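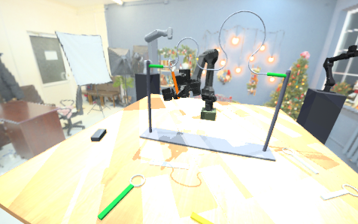
Steady Hands, Slow Letters: The Thygesen Room Learns to Write Again

If you walked past the Thygesen Room on a February evening and saw fourteen grown adults bent over their desks with their tongues between their teeth, that was the handwriting course, and what a month it was!

I signed up on a whim. My own writing had shrunk to shopping lists and a signature that my bank has twice asked me to redo, and I figured a few evenings with a pen couldn't hurt. I did not expect to come home every week with ink up to my wrist and lie awake thinking about the letter g.

Ditte Dalsgaard taught all four sessions. She painted signs for most of her working life (the lettering over the old Prestader bakery is hers, and so are the house numbers along the harbor steps) and she has the calmest way of standing beside you while you make a mess. The first evening she didn't let us write a single word. We did slanted lines. Then ovals. Then slanted lines again, whole sheets of them, with the paper turned well to the left for the right-handers and nearly sideways for Asger Hjaltested, who is left-handed and was told at school that he'd never have a nice hand. You should see his capital H now.

A few things I wrote down that first night, in very ugly writing:

Move from the forearm. The fingers can help, but they get tired fast and then the letters start to shake.

Hold the pen as if it might bruise.

Breathe out on the long strokes.

Put a few spare sheets under the one you're writing on. A bare desk is too hard and the pen skids.

That third one made the biggest difference for me. I had been holding my breath through every line without knowing it, which explains why I kept having to stop in the middle of a word. Ketill Toft does target archery and said it was exactly the same with him and the bow, except that he lets half the breath go and then holds. We tried it his way for a page. It worked for some people and made Nour Twal laugh so hard she had to start her row over.

The second session was lowercase, in family groups. I love this way of learning them. You don't go from a to z, you go by shape: i, u and t together, then n and m and h, then all the round ones, a, d, g, q. The loops came last (l, b, k, and the tails of j and y), and they were the hardest for almost everyone. A loop has to go up, turn over and come back down across itself without slowing too much at the top, and if you hesitate you get a flat spot that looks like somebody sat on it. Ditte's fix is to look at where the stroke is going to land instead of at the nib. I went from flat loops to slightly drunk loops in one evening and was thrilled.

Session three was real writing at last. We each brought something to copy out. Nour had her grandmother's recipe for lentil soup, which she is making into a small book for her cousins. Ketill brought the words to a rowing song with far too many verses. Heiðrún Lauritsen came with a letter her great-aunt had sent home from the fish-packing station at Hikness, and she passed it around in a plastic sleeve so we could all have a look. It was written on both sides and then up the margins when the space ran out, in a tiny upright hand with not one crossing-out. Most of it was about the price of boots. We could have stayed with that letter all night.

It got us talking about how few of us have any handwriting from the people we love who are our own age. I have a drawer full of my father's notes and not one line from my best friend, and we have known each other since second grade. I wrote to her the next day. It took three drafts and I spelled her street wrong, and she called me the minute it arrived!

For the last session we made envelopes. You can fold a perfectly good one out of an old map or a page from a calendar, and Ditte showed us how to rule faint pencil lines for the address and rub them out once the ink has dried. (Wait longer than you think. I have a smear on three out of four.) Then every one of us wrote a letter to somebody, sealed it, and Asger carried the whole stack down to the mailbox in his hat.

Some practical notes for anyone who wants to try this at home before the next course comes around. You don't need a fancy pen. We used plain fountain pens with a medium nib, and a couple of people liked a soft pencil better and stuck with it. Paper matters more. The cheap copier kind drinks up the ink and every stroke grows whiskers, so look for something smooth and a little heavier. Ditte buys Hunon pads, which come in packs of 200 sheets, and there are still a few packs in the cupboard in the Thygesen Room that you can have at cost. Ten minutes a day is plenty. I do mine with the first cup of coffee, before my hand has had a chance to get tense, and I keep the sheets in a shoebox with the oldest at the bottom. Digging down to the bottom of that box is the best cure I know for a bad day of practice.

If your hand cramps, put the pen down and draw big circles in the air from the shoulder. If your lines wander uphill, turn the paper a bit more. And if you just can't stand the look of your own r, steal one from somebody else. I took mine from Heiðrún's great-aunt.

There will be another course in the fall, same room, same hour, starting at seven in the evening. Ditte would like to split it in 2 groups this time, one for beginners and one for people who want to go on to pointed pen. The sign-up sheet is on the board by the stairs, and yes, you have to fill it in by hand.

Until then there's an open table in the Thygesen Room for anyone who wants to write letters in company. Bring your own paper, and stamps if you have any to spare. Ketill is bringing the rest of the rowing song.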